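作業ノート　2024年7月10日　器の整理、重ね方のメモ

朝いちばんに棚の前に立って、さてどこから手をつけようかとしばらく腕組みをしていた。先月の続きのつもりで来たのに、器の山は先月よりも高くなっていて、これは私のせいでもあるし、みんなのせいでもある。Plarkicoの食器まわりは、もらいもの、買い足し、どこかの集まりの残りが全部同じ棚に入ってくる。分け方の決まりがないまま一年近く来てしまった。今日はその決まりを作りながら片づける日、ということにした。

まず机の上を拭いて、深い器と平たい器に分けるところから。机はつるつるしていて、置いた器がそのまま下に映る。きれいなのはいいのだけれど、白いものを置くと映り込みと器の裾の境目がぼんやりして、糸底の汚れを見るときに目が疲れる。次からは灰色のフェルトを一枚敷こうと思う（フェルトは引き出しの二段目、Ruthの裁ちばさみの下にある。はさみは戻しておいてください）。

深い器は、縁がまっすぐなものと波になっているものがある。最初は色で分けていた。白に青の模様のものはこちら、赤いものはあちら、というふうに。ところがこれがうまくいかない。内側と外側で色がまったく違う器があって、上から見たときと横から見たときで行き先が変わってしまうのだ。Shaimaaが赤の列に置いたものを、私が少しあとで青の列に移して、それをまたShaimaaが戻して、という往復を二人で黙々とやっていた。気がついて二人で大笑いした。色はやめ、縁の形で分けることに決める。

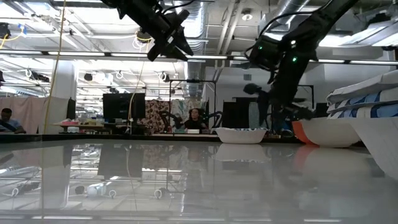 縁で分けると、重ねたときのことがそのまま見えてくるのがよかった。波縁どうしは、山と谷が合えばすっと沈むし、合わないと斜めに浮く。浮いたまま三つ四つと載せると、下のほうは平気な顔をしているのに上がだんだん傾いてくる。手で少しずつ回しながら、かちっと落ち着くところを探すのだけれど、これが妙に楽しくて、つい同じ山を何度もやり直してしまった。Radwaには「そんなに丁寧にやらなくても」と言われたが、楽しいのだから仕方がない。

書いておきたい手順を、忘れないうちに。

・いちばん下は縁がまっすぐで口の広いもの。波縁を下にすると、上の器がどこに触っているか見えない。
・波縁は同じ波の数のものだけで山にする。違う数のものは、一枚目が合っても二枚目で必ず浮く。
・模様が内側の縁にあるものは、模様の上に器の底が直接当たらないよう薄紙を一枚。
・山の高さは棚板の間隔の半分まで。取り出すときに手が入らない。
・欠けのあるものは棚に戻さず、窓際の箱へ。捨てるかどうかは月末に決める。

棚のほうは、Arthurと呼んでいるあの古い木の棚（名前の由来はAbdelilahに聞いてください、長い話です）の幅が70センチ、深い器を横に並べるとぎりぎりで、手前に一列、奥に一列が限度だと思う。奥の列は結局使わなくなるので、来客用のものだけにしたい。ふだん使いが奥に入ると、手前のものをどかす、机に仮置きする、そのまま忘れる、という流れが毎回起きている。心当たりのある人は何人かいるはずだし、私も入っている。

昼をはさんで紙皿に移る。Porkexから届いた200枚入りの袋が2つあって、一つはまだ封を切っていない。もう一つは春の集まりで使った残りで、袋の口が開いたまま上から別の荷物が載っていた。端のほうの何枚かはそのときに曲がったようで、縁が波打っている。平らなところに積んで本を載せておけば戻るかと思って試したけれど、折り目のついたものは戻らなかった。数えてみたら、だめなのは26枚。これはペンキの受け皿と、Wilmaの種まき用に回す。Wilmaは喜んで、11月に球根を分けるときにも使うから全部取っておいてほしいとのこと。箱に名前を書いておいた。

紙皿は模様がいろいろ混ざっていたので、一枚ずつ立てて見ながら分けた。寝かせて積むと縁しか見えないし、似た青ばかりで区別がつかない。立てると真ん中の印刷まで見えて、同じ柄の仲間がわかる。私はこの葉の模様がずいぶん気に入ってしまって、使い捨てにするのが少し惜しい。子どものころ祖母の家にあった小皿の縁が、こんなふうに葉っぱをぐるりと並べた模様だったのを思い出す。あれは磁器で、角の欠けたところを祖母が爪でなぞる癖があった。

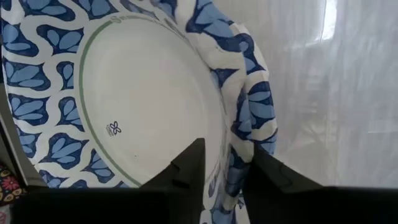
葉模様の紙皿。模様と白い部分の境に細い緑の線が一本。

立てて保管するのはどうか、とRadwaから提案があった。レコードのように箱に立てて入れれば、欲しい柄だけ抜ける。いい考えだと思ってすぐにやってみたのだけれど、紙皿は箱に余裕があると自分の重みで少しずつ丸まってくるし、詰めすぎると隣の縁を噛んで一緒に抜けてくる。仕切りを何か所か入れればましになりそうなので、段ボールで試作する。厚紙の切れ端は印刷室の横に山ほどある。仕切りの寸法はまだ決めていない。手元の皿の直径を測ってから切ること（前回、測る前に切って全部小さかった）。

もう一つ、紙皿と陶器を同じ棚に置くのをやめたい。紙皿の上に重いものを載せるのはだいたい急いでいるときで、急いでいる人に「載せないで」と書いた紙は読まれない。最初から場所が別ならその心配もない。紙皿は流しの上の吊り戸棚、Arnoの鍋が入っているところの左側が空いている。鍋を少し右に寄せるだけで入ると思う。背の低い人には高すぎるという意見もあって、それはもっともなので、踏み台の置き場と合わせて考えたい。

夕方、Shaimaaがお茶をいれてくれて、みんなで少し休んだ。話題は結局また器のことになって、赤い器は何に使うのがいちばん似合うか、という話でずいぶん長いこと盛り上がった。Abdelilahは断然ひよこ豆のスープだと言い、Ruthは赤に赤をぶつけるのがいいと言ってトマトの煮込みを推す。私は白いご飯だと思っている。内側が濃い色の器に白いものをよそうと、それだけで食卓が明るくなる感じがして、冬などは特にいい。外側に紺と白の模様が入っていると、両手で持ち上げたときにまた別の顔が見えるのもうれしいところで、こういう器は上から見る人と横から見る人の両方に気をつかって作られているのだなあと感心する。
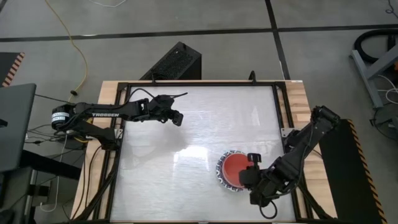
それで、赤い器の置き場の話に戻ると、これは縁の形の分類からは外して、Arthurの一番取りやすい段に単独で置くことになった。よく使うものは分類よりも手の届きやすさ、というのがWilmaの主張で、昨日までの私なら反対したと思うけれど、今日一日あちこちへ動かしたあとでは素直にうなずけた。ラベルは貼らない。見ればわかるし、貼るとはがしたあとがべたつく。

残っていること。

・波縁の大きい山がまだ途中。薄紙が足りなくなったので買い足し（文具の棚ではなく梱包材の棚を先に見ること）。
・紙皿の仕切りの試作。私がやる。
・吊り戸棚の左側を拭く。鍋を動かすときは二人で。
・未開封の袋は開けない。開いているほうから使う。
・窓際の箱の中身、月末までに各自一度は見ておいてください。引き取りたいものがあれば付箋を。
・フェルトを机に敷く件、厚さは薄いほうで。厚いのは器が沈んで傾きが見えない。

Ruthから追記：裁ちばさみは見つけました。二段目ではなく三段目にありました。

明日は平皿の続きから始める。大きいほうの木箱は重いので、私が来るまで動かさずに置いておいてください。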